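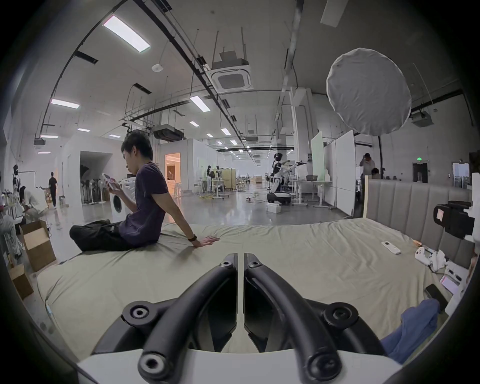 *Bed station, hand-held gripper over the sheeted area, humanoid at the workbench behind.*

**Ticket:** Spare jaws for the hand-held grippers, order stuck at budget check
**Raised by:** Seo-ah Kong
**Supplier:** Jarard
**Cost line:** Dusano, consumables, April
**Status:** Open, waiting on supplier

### What I was trying to do

Hello all, and thank you in advance for bearing with me, as I know I write these rather long. I'd like to buy eight sets of replacement jaws for the Trusano hand-held grippers, the black curved ones that bolt on to the white base plate. They are £55 a set from Jarard, and the consumables line for the month has £600 on it, so eight sets should come to £440 and leave us a comfortable £160 for tape, bolts and whatever else people remember at the last minute.

The order form won't have it. I fill everything in, press submit, and it comes straight back with "exceeds line limit". I've tried it on my laptop and on the shared machine by the kettle, and I get the same message on both.

### 09:20

First thought was that I'd picked the wrong cost line, which I have certainly done before (sorry again to everyone who got the chair invoice). I checked and it does say Dusano consumables, and the balance shown next to it is the full £600. Nothing else has been taken from it this month.

I also tried dropping the quantity to one set, just to see. Same message! So one set at £55 is apparently too much for a line with £600 on it, and at that point I stopped blaming my arithmetic and went to make a cup of tea.

### 10:05

Rang Jarard. Very kind person on the phone, who looked up our quote and read it back to me line by line. The jaws are on it at the right price. However, the quote also has a second section I hadn't scrolled down to, which is the annual service plan for the Kadlec bench arm we were asking about in the winter. We never went ahead with that arm. It seems the old enquiry was still sitting on our account and got swept up into the new quote when they generated it.

Our form reads the total from the attached quote and ignores the quantity box altogether, so it was comparing the jaws plus a year of servicing for a machine we don't own against my poor little £600. I can't be the only one who assumed the quantity box did something.

### 10:40

Asked Jarard for a clean quote with the jaws only. They'll send it over today, they hope. I've asked them to take the Kadlec enquiry off the account as well, otherwise we'll be back here the next time somebody orders a bolt.

While I had them on the phone I asked about delivery. It's 21 days from the date of the purchase order, and they don't hold the jaws on the shelf. I'd been planning as though they'd turn up within the week, so please could whoever keeps the equipment plan move them along? I've put a note in the sheet but I'm not brave enough to drag the coloured bars about.

### 11:30 — reply to the question about whether we need eight

A fair question, and I'd rather answer it properly here than in the corridor. The idea is to have a set ready for each gripper in the plan, plus a couple in the drawer. We could buy four now and four later, but Jarard charge carriage on each order and somebody has to go through this form twice, and I wouldn't wish that on anyone this morning.

There was also a suggestion that we print our own. I'm not against it at all! I'd just want a set tried out on the bedding tasks first, where the jaws have to pick up a bit of sheet without letting it slip. If the printed ones behave, they could come out of the same line next time and save us a fair bit. For this round I'd like to stay with the parts we know.

### 12:15

Somebody asked whether the jaw order could wait and the money go towards the humanoid instead. I don't think it can be done that way round. The humanoid and anything attached to it come out of capital, and consumables can't be moved across without a signed transfer, which took ages last time. If there's something specific wanted for the workbench side (I heard mention of more baskets), baskets are cheap enough to go on consumables and would fit into what's left over after the jaws. Send me a link and the size and I'll add them.

Lighting stands are a separate matter and live on the studio line — please don't send me those.

### 14:50

Clean quote arrived. Jaws only, eight sets, £440, no Kadlec. Uploaded it and the form gave me the same error, which made me say something out loud.

Took me a while to spot that the form keeps the first attachment as well as the new one and adds the two totals together. You have to delete the whole draft and start again; removing the file with the little cross only hides it. Started a new draft, attached the clean quote and nothing else, and it went through to approval on the first try.

### Where it stands

- Jaw order submitted and waiting for approval, £440 against Dusano consumables.
- Jarard still to confirm in writing that the old Kadlec enquiry has been removed.
- Delivery is 21 days from the purchase order, so the equipment plan needs changing once we have a PO number.
- £160 left on the line. Basket requests to me, please, with links.

For anyone who meets the same error: open the quote and read right to the bottom before attaching it, check that the total at the end is the one you expect, and if you've already attached a wrong one, bin the draft. I've asked for the form to be looked at, and I'll leave this ticket open until I've heard back from Jarard. Do add a note underneath if you've had something similar with another supplier, as it would help me make the case.

Seo-ah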